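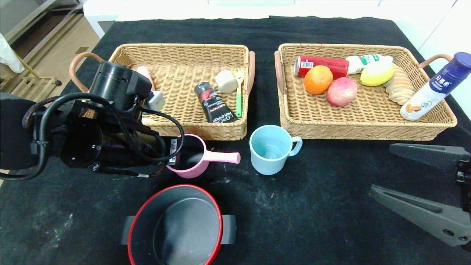
Where we've got to with the baskets

Hello all, and thank you again for the grant. I know you asked for something short, so I'll try, but there's plenty to tell you! This covers everything we've spent and done on the Petdale tabletop sessions up to January 2026.

The two-basket table is now how we start every session. You may remember from the application that I wanted big plastic crates with lids. I'm so glad we changed our minds. The wicker baskets have handles at the ends, they sit side by side at the back of the table, and people want to rummage in them, which they never did with crates. One basket is mostly food and drink (an orange, an apple, a lemon, a toy croissant, a red can, a couple of bottles) and the other is for odds and ends from round the house, like the green-handled brush and the black L'Oréal Men Expert tube. The cups, the pot and the pink pitcher go in front, where there's room to pick them up and put them down again.

The black tablecloth was Eldana Tekleab's idea. We'd been using a flowery one from my own kitchen and people kept losing the smaller bits in the pattern. Against plain black the pink pitcher practically shouts at you. Eldana has since asked for a second cloth so that one can be in the wash, and I've said yes.

What people do at the table

Mostly they put things away, and then they take them out again. We ask someone to find what they'd need for breakfast, say, or to put the drinks together, or to clear the front of the table before tea. For people who are getting back into managing their own kitchen after a long stay in hospital, that's a proper bit of work, and it's a lot more sociable than a worksheet. There's usually an argument about where the lemon belongs.

We had 187 attendances between the first session in April and the end of the year. That's visits, so somebody who came every time is in there over and over. Petdale was busy from the start. Goltby was slow, I won't pretend otherwise, and we had two sessions there with only one person. Moving it to the afternoon helped a good deal, and five of the Goltby regulars now come on their own without a support worker.

Real packets and bottles work better than I expected. One of our bottles has 安慕希 on the label in blue characters, and it's been one of the best things on the table, as people want to know what it says and whether anyone's tried it. I'd like more of that sort of thing, from more kitchens than mine. If any of your other projects have clean empties with interesting labels, please send them our way.

The money

You gave us 1,579 pounds for the year. Of that, 800 has gone on room hire at Petdale and Goltby, which was the figure in the budget and has come out exactly right (I was as surprised as anyone). The baskets, the cloth, the cups and the kitchen bits came out of the equipment line. The rest is for travel and for the spring sessions at Prusberg, and I'll send the full sheet with receipts when the year closes.

One change to ask you about. We'd set some money aside for printed cards with instructions on, and I don't think we need them. Eldana tried a handwritten set and people read the cards and stopped looking at the baskets. Could we move that money over to a second pair of baskets for Prusberg? Carrying one set between three places is hard on the wicker and harder on my back. A quick yes by email would do.

What hasn't gone so well

Storage at Goltby. We were promised a cupboard and we've got half a shelf, so everything goes home in my car. I've asked twice and will ask again.

The pot is too heavy for some people to lift with one hand, so we're looking for a lighter one to have alongside it. I'd keep the first, as several people like the challenge — and one lady has told me quite firmly that it's the only decent pot she's been offered in months.

I also said I'd have short write-ups from people who come along. I've got three. They're lovely, but I promised you more, and I'll carry on asking.

Next

Prusberg starts in the spring, in the ground floor room at Costigan House, with Eldana leading and me helping to set up. We'll begin with the same two baskets and see what people there want added. You'd be very welcome to come to any session, and if you do, please bring an empty packet from your own cupboard for us to put on the table.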